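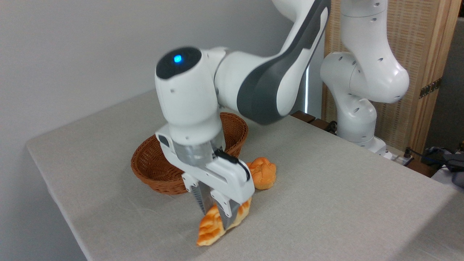 The Wostlow table with a bread roll at the gripper and the wicker basket behind it

Wostlow is a two-armed robot workcell built in a shared workshop in Vermont. It was assembled by members of the workshop around a pair of matching white robot arms bought secondhand, and is used mainly for handling soft or irregular household goods such as bread, folded cloth and small baskets. The name covers the table, the arms, the cabling and the control software, which is called Memier.

Background

The project began as an attempt to sort hardware into trays. The first version used a single arm on a steel cart. Members found that screws and brackets were easy to pick once their positions were known, and interest moved to objects that change shape when held. The cart was taken apart in November and the arm was moved to a fixed table, where the second arm was added later.

Construction

The table frame was made in the workshop from lumber left over from a shelving job. Its top is 42 inches deep. The arms are bolted through the top into a steel plate underneath, after an earlier mount that relied on clamps worked loose during fast moves. A light gray-beige cloth is laid over the work surface for most sessions. It cuts down on glare and gives the fingers a little room for error when they come down too low, but it also creases, and a deep crease can be mistaken by the software for the edge of an object.

Each arm can be fitted with a parallel-jaw gripper. The metal fingers have ribbed inner pads, and the gripper cable runs along the outside of the hand. The slack in this cable was set by trial. Too short a loop pulled at the connector when the wrist turned, and too long a loop dragged across the table.

Power for both arms comes from a single circuit with a cutoff switch within reach of the operator's chair. The workshop's rules require one person to stay at the switch whenever either arm is live.

Software

Memier runs on a desktop computer kept under the table. It stores each task as a list of short moves, with a grip width and a speed for each one. A move can be recorded by guiding the arm by hand or typed in directly. The program does not plan paths around obstacles, so the operator has to add extra points to keep the hand clear of tall items.

The part of the program that keeps the arms from entering the same space was adapted from the Avotiņš scheduler, a small package written for a pair of homemade plotters. It divides the table into zones and lets only one arm hold a zone at a time. This makes two-armed tasks slow, and many tasks are run with the second arm folded upright near the back corner.

Bread task

The best-known task on Wostlow is placing braided bread rolls in a round wicker basket. Rolls were chosen for their uneven crust, which gives the fingers few flat places to hold. The hand comes down nearly vertical, closes on one end of the roll and lifts it before crossing to the basket. Grip width is set by hand for each batch. A narrow setting crushes the roll, and a wide one lets it swing and drop.

Members logged almost 1,000 picks in the first season of the task. A batch of rolls is replaced after 50 picks, by which point the crust has usually begun to flake onto the cloth. The basket's flared rim was a frequent cause of failed placements until a higher crossing point was added to the move list.

Later changes

Version 2 of Memier added a pause key and a plain text log. Work on a softer finger pad was started and then set aside when the molded samples tore at the screw holes. The table remains in the workshop's back room and is open to members in the evening, after 6.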